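Holport puts a weekend-sized grasping kit up for rent

If you've been wanting to teach an arm to pick things up but can't talk anyone into buying you one, I've got some good news from Holport.

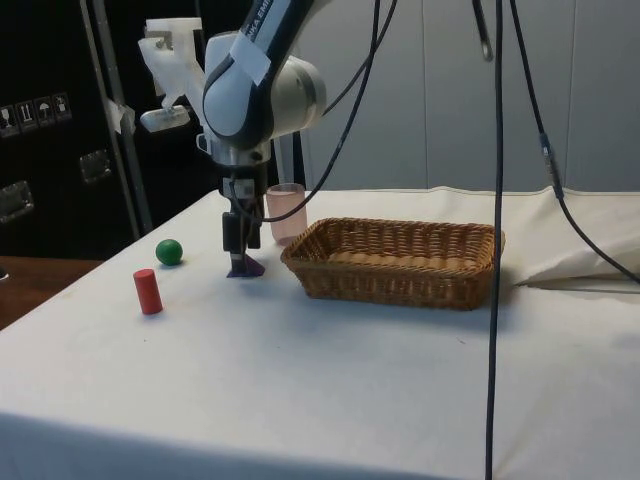 The company has started renting out its tabletop grasping kit, and the price is low enough that I put my own name on the list before I'd finished reading the page. It's $168 a week, and that covers the gripper, the wrist bracket, the software license and a box of little objects to practice on. You bring the arm (more on that in a minute, because it's the part that'll trip some people up). If you fall in love with the thing, you can keep it for $900, and they'll knock your first week's rent off the total. I like that a lot!

Holport has sold this kit before, but only to schools and only by the half dozen. I remember asking them last spring if I could get a single one and being told, very politely, to go find five friends. So this is a real change of heart, and I think it has something to do with Drutell, the software people, who came on board over the summer and rewrote the whole setup program. The old one made me want to throw my laptop in the river. The new one asks you which arm you have, has you touch the fingers down at a few spots on the table, and then gets out of your way.

I got a couple of evenings with the new version in October, and I'll tell you what I told Holport. The blocks and balls are great fun. A ball sounds like it should be the hard one, but a round thing sort of settles itself between the fingers if you come in straight. It was the wedge shapes that gave me fits, because you really do have to line up with the flat sides, and if you're a hair off the block scoots away across the cloth and you get to start over. I lost a good hour to that and enjoyed nearly all of it. Cups are somewhere in the middle — easy to grab, easy to knock over on the way in.

The practice box has 11 objects in it now, up from six in the school version. Some of the new ones are soft, and I didn't get far with those. The software lets you set how hard the fingers close, but the slider is touchy at the low end and I mashed a foam piece pretty flat before I got the feel of it. Drutell says an update is on the way. I'd have liked it before launch, but okay.

Now, about that arm. The gripper bolts right up to the Prorier tabletop arms with nothing extra, and that's what I used. For anything else you'll need an adapter plate, and the plate is not in the rental price, and you have to dig pretty far down the order form to find that out. Please put that at the top, Holport! There's a drawing you can download if you'd sooner print or cut your own, and a friend at my shop got one made in an afternoon with no trouble.

My other gripe is the cable. It's long, and I'm glad it's long, but the kit comes with only two clips to hold it and mine kept drifting into the work area whenever the wrist turned over. I ended up raiding the drawer for tape. Buy a bag of clips while you're at it.

Rentals ship from the warehouse in Prydderch, and for now they're only going out by ground, so folks far from there should order early. Your week starts the morning after the box lands on your step, so slow shipping doesn't eat your time. Return postage is included too. The first batch is small and I'm told the school orders still get filled first, so there may be a wait — I'm on it myself and haven't heard back yet.

I'm hoping to try the soft objects again once that update is out, and I want to see how the gripper does with a basket handle, which I never got around to. If you get your box before I get mine, write in and tell me how the wedges went.

Contact us | Copyright, all rights reserved | Back to top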